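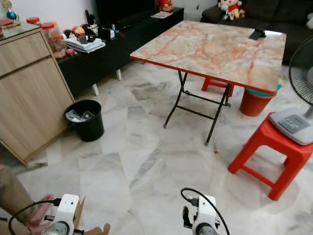

Domestic tidying tasks: what should be checked in an occupied living room before the arms are enabled?

Posted by Nuwan Kodikara

Our group is preparing a written procedure for two-arm work in private homes. The room shown is typical: a folding table, plastic stools, an electric fan resting on one of them, a wastebasket beside a cabinet and papers on the television console. The existing procedure was written for a laboratory and says little about furniture that belongs to a household. Which checks should be compulsory, and who should sign for them?

Rezaul Pathirana

The procedure used at Seneviratne may be of help. It requires the following before power is applied to the arms:

The operator walks the full route and records any item that could tip or roll. A fan on a stool is recorded as unstable and is either moved to the floor with the householder's consent or given a clearance of 300 mm.

Folding tables are pressed by hand at each corner. No arm may lean on or push against one.

Arm cables are inspected at the connector and through their full travel. A loop that can catch on a stool leg or a drawer must be secured.

Papers, ornaments and soft toys are outside the task unless the householder has named them in writing. This applies equally to the contents of a wastebasket — what looks like rubbish to the operator may not be.

The operator signs, and a second person countersigns. Our form is two pages long and is kept with the session record.

Arif Munasinghe

Just go slowly and keep a hand on the stop button. We have done it that way at Skunness for years.

Habibur Majumder

I agree with the first reply, with one addition. The floor should have its own line on the form. Polished or patterned stone can mislead a depth sensor, and a short drive at walking pace with the arms parked will show whether the base holds its position. We limit speed to 100 mm per second within reach of any furniture.

With respect to the second reply, a stop button is a last measure and should not be entered on the form as a check.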